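물체 파지 작업 지침 (눌레티츠 지침)

물체 파지 작업 지침, 통칭 눌레티츠 지침(Nulletitz guideline)은 두 손가락 그리퍼로 일상 용품을 집고 놓는 작업의 기록 방식과 용어를 정한 실무 지침이다. 스코스스테드(Skosstead)의 조작 연구실에서 내부 문서로 쓰이던 것을 마농 시마르와 테미토페 오코로가 정리하여 공개하였다. 본문은 34개 조항과 부속서 2편으로 되어 있으며, 부속서가 본문보다 길다.

개요

지침의 적용 범위는 탁상 위에서 한 팔로 다루는 소형 물체로 한정된다. 병, 상자, 컵, 봉지가 주된 대상이고, 살아 있는 것과 주인이 아직 먹고 있는 것은 제3조에서 제외한다. 제3조의 뒷부분은 초안에 없던 문구로, 추가된 경위는 문서에 남아 있지 않다.

강제력은 없다. 그럼에도 응우옌트란(Nguyen-Tran)과 워컴(Wurkham) 두 업체가 납품 검수 항목에 지침을 인용하면서, 읽은 사람보다 준수한다고 서명한 사람이 더 많은 문서가 되었다.

제정 경위

초기의 작업 기록에서는 '잡음'이라는 낱말이 적어도 세 가지 뜻으로 쓰였다. 손가락이 물체에 닿은 것, 물체를 든 것, 그리고 마이크에 섞여 들어온 소음이다. 노먼드 매키넌이 기록 4,000건을 다시 분류하던 중 825건에서 어느 뜻인지 가려내지 못하였고, 이것이 용어 통일의 직접적인 계기가 되었다. 이후 '잡음'은 소음에만 쓰고 나머지는 '접촉'과 '들기'로 나누어 적는다.

첫 초안은 연구실 벽에 붙은 한 장짜리 안내문이었다. 모든 조항이 느낌표로 끝났다고 한다. 모레니케 이사가 개정을 맡으면서 느낌표는 모두 삭제되었고, 분량은 그 대신 늘어났다.

주요 조항

제5조(대상물의 선정). 내용물이 든 용기를 쓸 때에는 뚜껑을 잠그고, 같은 작업 묶음이 끝날 때까지 내용물의 양을 바꾸지 않는다. 작업자가 목이 마른 경우는 예외로 인정되지 않는다.

제9조(작업면). 작업면은 무늬가 없는 밝은 색을 권장한다. 반사가 심한 면은 손목 카메라의 노출을 흔들 수 있으므로 조명을 넓게 퍼뜨려 쓴다.

제12조(파지 위치). 병은 가능한 한 몸통의 폭이 일정한 곳을 잡는다. 아래쪽을 잡을 때에는 그 위치를 기록에 따로 적는다. '적당히 아래'는 위치로 보지 않는다.

제14조(상태의 구분). 한 장의 영상만으로 상태를 적을 때에는 '접촉'과 '비접촉' 가운데 하나를 고른다. 손가락과 물체 사이에 작업면이 보이면 비접촉이다. 비접촉 영상 한 장을 보고 '접근 중' 또는 '놓은 뒤'라고 적는 것은 금지된다. 앞뒤 순서는 시각 기록으로 확인해야 하며, 작업자의 기억은 시각 기록에 해당하지 않는다.

제17조(흐린 영상). 초점이 맞지 않은 영상도 버리지 않는다. 다만 읽히지 않는 글자를 상표에 대한 상식으로 채워 넣어서는 안 된다. 읽힌 글자는 읽힌 만큼만 옮긴다.
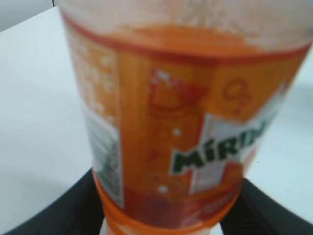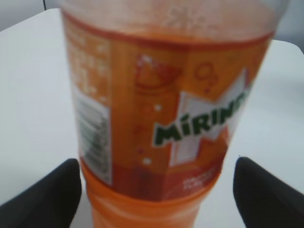
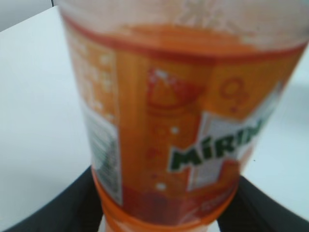

손목 카메라로 본 미린다 오렌지 병. 제14조에 따르면 첫째와 셋째는 접촉, 둘째는 비접촉이다. 상표명은 세 장 모두 끝까지 나오지 않으므로 제17조가 함께 적용된다.

비판과 개정

가장 자주 지적되는 것은 제14조이다. 암리트 뒤푸르는 검토 의견에서 두 가지 구분으로는 손가락 한쪽만 닿은 경우를 적을 수 없다고 하였다. 이에 대한 답변은 '한쪽 접촉도 접촉이다'라는 한 문장이었고, 뒤푸르의 재검토 의견은 열한 쪽이었다. 2025년 9월 17일 개정판은 '편측 접촉'을 비고란에 적을 수 있도록 하였다. 비고란의 크기는 그대로 두었다.

제17조에 대해서도 불만이 있다. 누구나 아는 상표를 앞 글자만 적으려니 민망하다는 것이다. 개정판은 물체 목록에 제품명이 등록되어 있으면 그 이름을 함께 쓰도록 허용하되, 영상에서 읽은 글자와 목록에서 가져온 이름을 다른 칸에 적게 하였다. 두 칸을 합치자는 제안은 10월 회의의 안건으로 올라 있다.

부속서

부속서 가는 기록 양식이고, 부속서 나는 부속서 가를 채우는 방법이다. 워컴의 검수 담당 부서는 부속서 나의 요약본을 별도로 만들어 쓰고 있으며, 이 요약본은 지침의 일부가 아니다.

같이 보기

그리퍼
손목 카메라
작업 기록 양식
용어 통일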